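Mostinach, el mazo de preguntas para coaches que ya no saben qué preguntar

Compartir 8 · Comentarios 3

Llevo años acompañando equipos y tengo un cajón lleno de mazos de cartas. Los hay con faros, con senderos en el bosque, con manos que sostienen una semilla. Cuando en noviembre me llegó Mostinach, de la editorial Dekasano, lo primero que hice fue buscar el faro. Está en la carta 8. Respiré tranquilo.

El mazo trae 100 cartas, un cuadernillo y una bolsita de tela que se deshilachó antes que mi paciencia. Cada carta lleva una pregunta por delante y una «invitación» por detrás. Las preguntas son, en general, mejores de lo que yo esperaba. «¿A quién le conviene que sigas sin decidirlo?» ha provocado silencios larguísimos en tres sesiones distintas, y en uno de ellos un director de compras se levantó a abrir una ventana que ya estaba abierta. Las invitaciones del reverso son otra cosa. «Respira como si fueras tu propio jefe» me dejó a mí sin respirar un buen rato.

El cuadernillo lo firma Johannes Molefe, que explica el método en un tono agradable y algo solemne. Propone trabajar con tres cartas: una para la situación, otra para la resistencia y otra para el siguiente paso. Funciona razonablemente bien con personas que llegan con un problema concreto. Con quien llega «a explorar» conviene quitar la tercera, o se pasa la hora defendiéndose del siguiente paso.

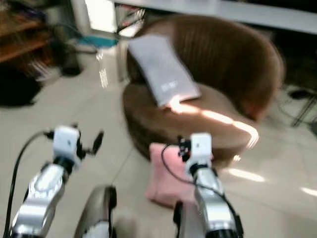
Con grupos la cosa se complica. Probé el ejercicio llamado Mthembu, en el que cada participante elige una carta para el compañero de su izquierda, con un equipo de ocho personas que se llevaban regular. Al terminar se llevaban igual de regular, pero con argumentos. Molefe recomienda reservar noventa minutos; yo pediría dos horas y una mesa grande, porque las cartas son de tamaño postal y acaban unas encima de otras. También pediría otra tipografía. La gris finita queda elegante en la web y es ilegible a las seis de la tarde para cualquiera que haya cumplido los cincuenta.

Hay además una versión digital, Visia, que se activa con un código impreso en la caja. Baraja sola, guarda las tiradas y permite compartirlas con el cliente en sesiones por videollamada. La usé dos semanas. En la segunda me sacó la carta 97 cuatro veces con la misma clienta —«¿Qué estás repitiendo?»— y ella lo consideró una señal. Yo lo consideré un fallo y escribí al soporte. Seguimos los dos con nuestra teoría.

¿Lo recomiendo? A quien empieza, sí, siempre que lea antes el cuadernillo y aparte sin remordimiento las cartas que no diría en voz alta. Yo he apartado diecinueve. A quien ya tiene el cajón lleno le diría que pida prestado uno y copie las seis preguntas buenas en una libreta. El faro se lo puede ahorrar.

3 comentarios

Maite R.
Lo del director de compras me ha pasado con un gerente y una persiana. ¿La caja aguanta? La de mi mazo anterior murió en el primer tren.

coach_en_practicas
Pues a mí las invitaciones del reverso me gustan bastante, sobre todo para cerrar la sesión. Lo de la letra te lo compro, uso gafas desde que lo tengo.

Iñaki
¿Y cuáles son las seis buenas? Es para un amigo con libreta.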